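Reading the Jallano brochure again over coffee. The one about the "scarless" wound gel. Going to post as I go, because my spouse has asked me to stop reading it out loud.

First claim: scars look "up to 84% less visible." Up to. A lottery ticket pays up to a lot of money too. I would like to know what the person in the middle got.

Second claim: "tested on 282 people." Great, that's a decent number for a cosmetic product. Then you find the footnote, and the footnote says 80 of them finished. Where did the other 202 go? Moved away? Got bored? Got a rash? The brochure doesn't say.

People drop out of studies all the time, I know. Life happens. But when most of your group is gone by the end, you're no longer measuring the group you started with. You're measuring whoever liked the stuff enough to keep putting it on twice a day.

And visible to whom? I looked. Participants rated their own scars. They had been using a gel for months that they had been told was a scar gel. I could rub butter on my knee that long and tell you it looked better.

It would look better, too. That's the part that drives me up the wall. Scars fade. They go from red to pink to pale for a year or more whether you do anything or not. So "before" and "after" with no comparison group tells you that time passed.

Somebody in my mentions wants to know if there was a comparison group. There was. It's in the Plirar study, the one the brochure cites second and describes in half a sentence. The comparison was no gel at all. No plain moisturizer, no petroleum jelly, no massage with nothing on your fingers.

Which matters! Keeping a healing wound moist and covered is about the most boring advice there is, and it's also the advice you get for free. If the gel beats doing nothing, fine. Does it beat a tub of plain jelly from the drugstore? That's the only question my wallet cares about.

Price check, since I'm being fair. The tube in my local pharmacy lasts nine days if you follow the directions on the box. The directions also say to keep going for three months. Do that math before you get to the register.

I should say why I care. I had a mole taken off my shoulder in February. Nothing dramatic, a few stitches, came out fine. Went home with a sheet of instructions and, tucked inside the sheet, a coupon for this gel.

A coupon. In the medical paperwork. I don't think anyone at the clinic was being sneaky – I think a sales rep left a stack at the desk and somebody folded them in. But it reads like a prescription when it arrives that way, and I nearly bought a tube on the way home.

What decides how a scar ends up, as far as I can tell from reading things that aren't trying to sell me anything: where it is on your body, how much the skin there gets pulled around, your genes, your age, whether it got infected, how much sun it sees. And how it was closed in the first place.

That last one gets no space in the brochure, for obvious reasons. You can't put it in a tube. Whether the edges meet evenly and how tight the stitches are pulled, that was all settled before you ever walked into the pharmacy. 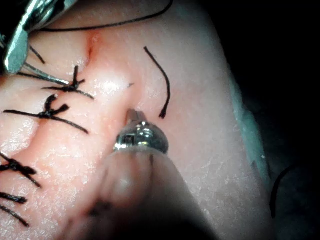 One reply says shoulders scar badly no matter what, and that theirs went wide and shiny with the gel, without the gel, and with two other brands in between. They want to know if any of these companies test on shoulders.

Good question and I went back to check. Plirar: faces and forearms. The Jallano one just says "various sites." I'd guess shoulders and chests are where these products would have the hardest time, so I'd guess they aren't rushing to recruit there. That's a guess. Please label it as one if you quote me.

Another person says silicone sheets have better evidence behind them. Maybe. There are more studies, at least. A lot of them are small and a lot of them can't hide who got the sheet, because you can feel a sheet. I'd call it a cheap maybe. The gel is an expensive maybe.

Also, please stop sending me the Gomow page. I've seen it. It's the same gel with lavender in it. Putting perfume on freshly healed skin is a strange idea even by the standards of this aisle.

And the Bucur "scar calculator" is a quiz. You type in your age and your skin type and every path ends at the same product. I tried it as a 25-year-old and again as a 70-year-old. Same tube, different smiling person.

What would change my mind: one study, gel against plain jelly, same wound on the same kind of spot, and the person doing the scoring doesn't know which is which. Report the dropouts. Report the average. I'd read it the day it came out and post about it here, even if it made me look silly.

I wrote to the customer line to ask whether such a study exists. The answer thanked me for my interest in beautiful skin and attached the brochure.

My shoulder, for those asking: pink line, a bit itchy, sunscreen when I remember. Used petroleum jelly until I got tired of it sticking to my shirts. No idea if it helped. I'm one shoulder, please don't cite me either.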